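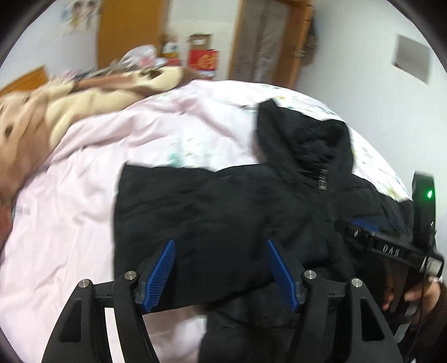

**PART TWO: SPENDING · Chapter 4**

# Where Did My Paycheck Go?

I started my first real job in July, at a garden supply company called Gistwood, and by August I was broke. I wasn't doing anything wild with my money. I bought lunch. I paid my phone bill. I signed up for a music service, then a second one (long story), and I went out for noodles with the people from work more than I'd like to admit.

What I didn't have was any record of it. So one evening I sat down with my bank statement and a pencil and marked every line. It took 39 minutes, and I was pretty grumpy by the end of it — lunches alone came to more than my share of the electric bill!

You're going to do the same thing in this chapter, with your own numbers if you have some or with the practice statement from Putach Credit Union at the back of the book. Don't skip the small stuff. A $12 charge that shows up every month is $144 over a year, and I had a few of those running that I'd forgotten I ever agreed to.

We'll sort spending into **fixed costs**, which stay the same from month to month (rent, a car payment), and **variable costs**, which move around (groceries, gas, those noodles). Some bills are a bit of both. My phone plan through Trirum was $37, except in the months when I went over my data, and then it was $59. I still argue with myself over which column that one belongs in, and you may well land on a different answer than I did.

Grab a notebook before you go on. A spreadsheet is fine too, but I like paper for the first round — it slows me down enough to read each line.

### Words to watch for

- fixed cost
- variable cost
- recurring charge
- net pay
- overdraft

### Before you read

Write down what you think you spent last month on food, getting around, and fun. Guess if you have to. Keep the page handy, as we'll come back to it in Section 4.3.

## 4.1 Reading a Bank Statement

Start at the top of the page with the opening balance. It's the amount you had in the account on the first day the statement covers, before anything went in or out.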